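Robots and your daily work at Venter: questions and answers

Will the robot take my job?
No. The cleaning staff of Venter keeps the same 12 positions and the same hours. What changes is which tasks you do by hand.

Which task is given to the robot first?
Changing the bags in the small wastebaskets. We have 400 of them in the building, and bending down to each one is hard for the back. The Zevham program began with this task in January.

How does the work look?

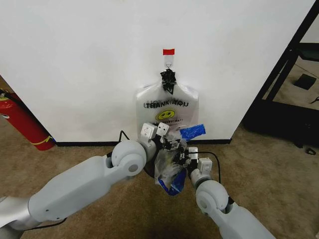
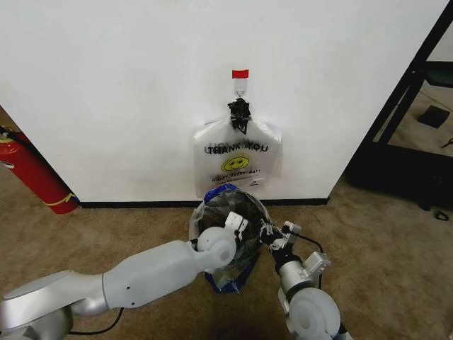
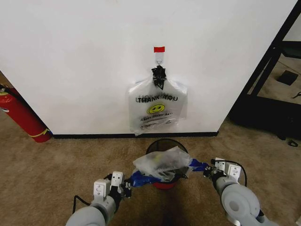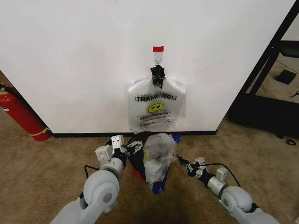
Bag work with two arms, at the wall with the "THANK YOU" bag.

Must I learn programming?
No. There is a training of 40 minutes in the Sinalus room. You learn how to start, how to pause and how to report a mistake.

What if the robot drops a bag or stops?
Press pause first, then finish the basket by hand. Please write it in the shift list, also when it is a small thing. Nobody is blamed for a stop.

Is my working speed measured?
No. The program records only the work of the arms. This is written in our agreement with the staff.

Who can I ask?
Call the Grarkden desk, extension 999, until 6 p.m.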